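Drivthorpe site meeting, Friday

The arm stopped again during the table-clearing run, with the gripper shut and not answering the release. Our colleagues at Pereyra were kind enough to stay late and look through the log with us – the fault came up at cycle 2,535, well short of the 3,000 we had all been hoping for. 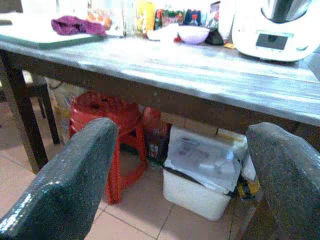 It was agreed, after a good long talk, that no one reaches in until the power has been off for 30 seconds. Brenier will send a new cable, and we'll try 3 short runs before going back to full days.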